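Handheld gripper demonstration

Handheld gripper demonstration is a method for teaching robots to handle objects. A person holds a gripper in each hand, or a single one for simpler jobs, and does the task the way they would with their own fingers. A camera mounted on the gripper records the work from close up. The recordings are later used to train a control policy, which then runs on a robot arm fitted with the same kind of gripper.

Background

For many years the usual way to collect demonstrations was teleoperation, in which a person steers a robot arm from a distance. It gives clean data, but it is slow, and the arm has to be present. With handheld tools the arm can stay in the lab. People can record in real kitchens, workshops and store rooms, with all their clutter and odd lighting, and this variety is a large part of what makes the method so exciting to those who work with it.

Method

A recording session is made up of short episodes, each covering one complete task such as filling a bowl or clearing a counter. The camera gives the view of the fingers and whatever is between them. The path of the gripper through space is worked out from the video, often with help from a motion sensor, and the opening of the fingers is logged along with it. Together these provide what a policy needs to learn: what was seen, and what the hand did next.

Two-handed recording adds a further step. The paths of both grippers must be placed in one shared coordinate system, so that the policy learns how the hands move in relation to each other. Small errors here matter a great deal – a few millimeters can turn a clean handover into a dropped object.

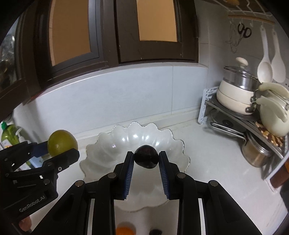 Fruit handling with two grippers at a kitchen counter. A dark purple plum is held over a scalloped glass bowl, with a round green fruit in the second gripper.

Fruit is a favorite test material, and a wonderfully demanding one. It is round, often glossy, easily bruised, and no two pieces are quite the same size. Ribbed finger pads help keep a smooth skin from sliding, but the policy still has to judge how far to close. Glass is hard in a different way, as reflections shift with every movement of the camera.

The Zurness study

One of the more detailed tests of the method was the Zurness study, which began in June and used a two-handed fruit sorting task. The training set, known as Padodlow, held 800 episodes recorded in 158 kitchens. The finished policy placed the fruit correctly in 93 percent of trials, in kitchens that were not part of the training set. Most failures came from small fruit resting against a larger piece, where the fingers had too little room to close.

A follow-up at the Friesen workshop repeated the task with 3 types of finger pad. Softer pads left fewer marks on ripe fruit but lost their grip more often on hard citrus. The Nulix software package, written for the original study, was used to line up the two gripper paths.

Limits

A person's arm can reach positions that a robot arm can't, so some episodes have to be dropped before training. The handheld view also shows little of the room behind the operator, and fast turns can blur the video enough to break the tracking. Force is another open question – many grippers record how wide the fingers are but have no direct measure of how hard they press.

See also
Imitation learning
Teleoperation
Two-handed manipulation

Last updated December 15, 2024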